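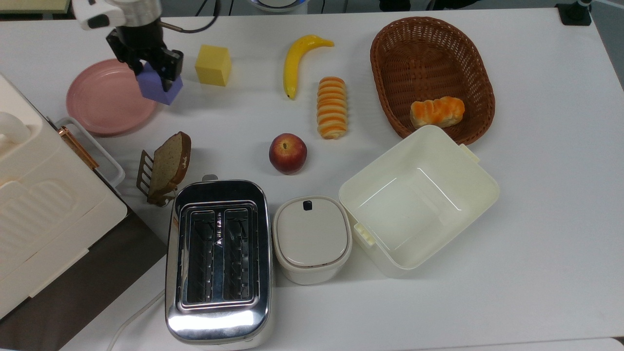

Do you need to be a good cook to join the Folis home cooking study? You need to cook at home at least 3 nights a week and be willing to write down what you did, and that covers it. Burnt rice counts. So does a grilled cheese eaten over the sink.

I run the participant side of Folis, a small study of how people plan, shop for and put together weeknight dinners. I'm looking for 30 households to take part this October, and I'd love for one of them to be yours. We did a first round last fall in two neighborhoods and I read every single diary that came in (some of them twice, on the bus, getting hungry). What I'm missing are people who work evenings, people who live alone, and families with a kid under five. If you're any of those, please do write to me!

What you'd be doing

You keep a dinner diary for 14 days. Each evening you note what you made, when you decided on it, what you'd planned to make instead if the plan fell apart, and what you threw out. It takes me ten minutes when I do my own, and I ramble. You can write on paper or use the Pulto diary app, which works on most phones and is fine once you've turned off the reminder sound. If you go with paper I'll mail you the booklet with a prepaid envelope.

We also ask you to hang on to your grocery receipts for the same stretch. Black out anything you don't want us to see. I really don't care what shampoo you use, and the pharmacy section of a receipt is your own business.

At the end there's one phone call with me, an hour at the most. I'll have your diary in front of me and I'll ask about particular nights – why the chicken went back in the freezer, who decided on pancakes, that sort of thing. Calls are recorded so that I don't have to type while you talk. The recordings are erased after I've written up my notes.

Who can take part

One adult per household signs up and keeps the diary. You should be 18 or over, live within the city bus zone, and have a stove or hot plate you can use when you want to. Roommates are welcome as long as everyone who regularly eats with you knows about the diary. Diary and calls are in English for now. I'm working on a Spanish booklet, but it won't be ready for this round.

Please sit this one out if you cook for a living, or if you took part last year. Sorry to last year's people, you were great and I miss your soup opinions.

What you get

A grocery card from Kristiansen, the market on the corner by our office, handed over or mailed after the phone call. If you stop halfway you still get half. Everyone also gets a copy of Redetetti, the little recipe booklet we put together from the diaries (with permission, and with names taken off). The first one had a print run of 3,000 and went to libraries and clinics all over the county. There's a lentil thing on the second page that I now make far too often.

How to sign up

Send a note to the Folis study desk through the contact form on this site, with "dinner diary" in the subject line. Tell me how many people you usually cook for, which evenings you tend to be home, and whether you'd like paper or the app. A phone number helps too. No need to send a résumé or photos of your kitchen.

Sign-up closes on Friday, March 15, 2024. I know that's a long way ahead of October, but the booklets have to be printed and I like to have a short chat with everybody first. I answer notes on Mondays, mostly, so give me a week before you try again. If the 30 places are full I'll ask whether you want to go on the waiting list – a few people always move or change shifts over the summer, so it's worth saying yes.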